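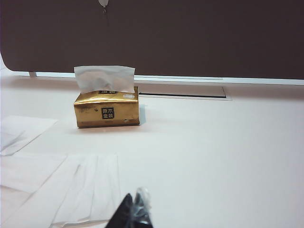

p. 500

4.2 Do online theft reports save officer time?

The claim most often made for online reporting is that it frees patrol officers for other work. In Judolstead the claim came first from the vendor of the Dridenix portal and was then repeated, with little change in wording, in the department's own budget request. We looked for the basis of it and found a single internal memo. The memo takes the time an officer used to spend on a walk-in theft report, multiplies it by the number of reports now filed online, and calls the result "hours recovered." No one checked what the officers did with those hours, or whether the old reports would have been made at all if the only way to make them was to stand at a counter.

We drew 2,000 online reports and read the case notes attached to each. Many had been opened again by a records clerk, and a good share of those had then been passed to an officer for a phone call. The call is logged under "follow-up," a category the memo leaves out. Blomqvist and Hrytsenko, who coded the notes separately, agreed on most of them but split on reports where the call was attempted and not answered. We count an attempt as time spent. The memo counts it as nothing.

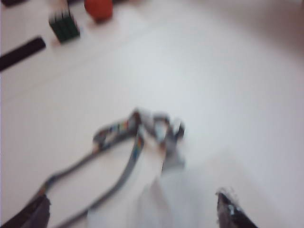

Photo uploads are the second part of the claim. The portal asks people to attach a picture of the missing item, and the department says the pictures raise the chance of recovery. We doubt it. A picture helps a property clerk only if it shows a mark, a serial number or some damage that sets one item apart from others like it, and few do. The blur in Figure 2 is enough to make the point: there is a rounded red-orange object and, near it, a small dark green cube that resembles a puzzle cube, and a clerk with a shelf of similar goods could go no further. Yet under the portal's rules any attached file earns the report a "documented" flag, and flagged reports are then cited as evidence that the system works.

Figure 2. Small objects on a white tabletop. 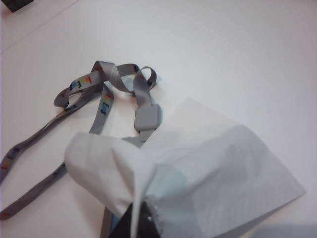
Nisreen Atallah objects that we are asking too much of the flag, which in her view was only meant to sort the queue. She would compare flagged and unflagged reports for the same type of item and leave the label alone. We did try the comparison. For bicycles, flagged reports ended in recovery slightly more often, but people who keep a picture of a bicycle are also more likely to have kept its serial number, and once serial numbers are taken into account the gap is too small for us to trust.

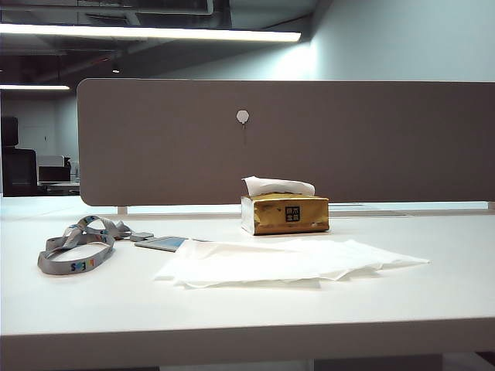 The remaining item types gave us even less to work with. Only 20 reports of stolen tools ended in recovery, and in 6 of these the owner found the goods without help from the department — a result the portal still records as a closed case. Excluding them changes the recovery rate for tools a good deal, and we report it both ways in the appendix. The department's figure for November, which was quoted widely in local coverage, appears to include such cases. We asked for the underlying list and were told it had not been kept.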